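Ornthorpe Hall, Annual Building Walk-Through
Ground floor, stairs, kitchen and boiler room
Walked December 20, 2018. Comments are by the person holding the clipboard and are not the opinion of the insurer, who would have used shorter words.

Key: OK means leave it alone. FIX means before the hall is let again. WATCH means it was like this last year too.

ENTRANCE AND LOBBY

1. Front doors open outward, full width. OK
Left leaf needs a shoulder. I've marked it OK because the shoulder needed is a modest one. Planing it would be kinder.

2. Door mat flat, no curled corners. FIX
Three flat corners. The fourth has been taped down with parcel tape, which has come up and taken some of the floor varnish with it.

3. Exit sign lit above doors. OK
Lit, and humming in a key the choir has complained of.

4. Occupancy notice posted and readable. FIX
The notice says 100. The hire agreement says 50. Both are laminated. Please pick one and peel the other off the wall. Until then the lower figure applies, including for weddings.

5. Umbrella stand clear of the exit path. WATCH
It was moved in November. It has moved back.

MAIN HALL

6. Fire extinguishers on brackets, pins in, gauges in the green. FIX
Two fine. The third is holding the stage door open. It does this very well, but it needs to go back on its bracket and someone needs to buy a wedge. Better still, don't buy a wedge, as that's a fire door.

7. Chairs stacked no higher than the line on the wall. WATCH
The stacks are level with the line. The line has been repainted higher up than I remember.

8. Folding tables, locking legs. FIX
The Devmont tables all lock. The older ones lock if spoken to. Two of them folded when I leaned on them and have been put in the side passage with a note on. Don't take the note off because you need a table.

9. Floor even, no lifted boards. OK
The board near the piano still squeaks. A squeak isn't a trip hazard, and the piano is in no position to criticize.

10. Window latches. FIX
The second window on the north side is held shut with string. Proper latches from Palteo fit these frames; there's one in the drawer in the office, still in its bag, with a receipt that has faded to white.

STAIRS

11. Handrail firm, both sides. FIX
Left side firm. Right side firm as far as the landing, then a matter of faith. Needs longer screws into the stud. Plaster alone won't hold it, as it has now shown twice.

12. Stair edging visible and stuck down. OK
All good. I looked for something to say and was disappointed.

13. Nothing stored on stairs. FIX
One box of tinsel, one broken lectern, one box marked NOT RUBBISH.

KITCHEN

14. Fire blanket by the stove, reachable. FIX
It's behind the bread bin, so reachable by anyone who thinks to move the bread bin while something is on fire.

15. Outlets clear of the sink, covers intact. OK
The cracked cover from last year has been replaced. Credit where due.

16. Water heater set so it won't scald. WATCH
The knob on the Kratochvíl heater has lost its numbers and now has two settings, pen mark and not pen mark. Leave it on pen mark. A thermometer at the tap would settle the matter.

17. First-aid kit stocked and in date. FIX
Bandages, yes. Gloves, yes. Burn gel is out of date, and there are no adhesive bandages at all apart from the blue ones with dinosaurs.

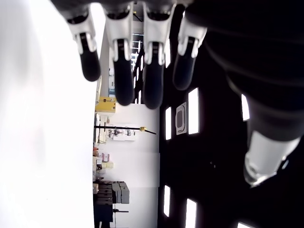
BOILER ROOM

18. Door locked, key where the sign says. FIX
Locked, certainly. The sign says the key is in the office. The office says it's on the hook, and the hook is behind the locked door.
Later: spare found in the piano stool. Get a copy cut.

19. Carbon monoxide alarm tested. OK
Loud. Sorry to the yoga group.

20. Clearance of 30 inches around the boiler. FIX
Clear on three sides. On the fourth are the nativity camels. They're papier-mâché and must come out today.

OUTSIDE

21. Path lights. WATCH
Working, apart from the one by the bins — same one, new bulb.

22. Grit bin filled. FIX
Contains grit, leaves and a single roller skate. Refill before the first frost and see if anybody claims the skate.

Items marked FIX go on the sheet inside the office door. Initial each one when it's done, and use a pen. Last year's pencil rubbed off on somebody's coat.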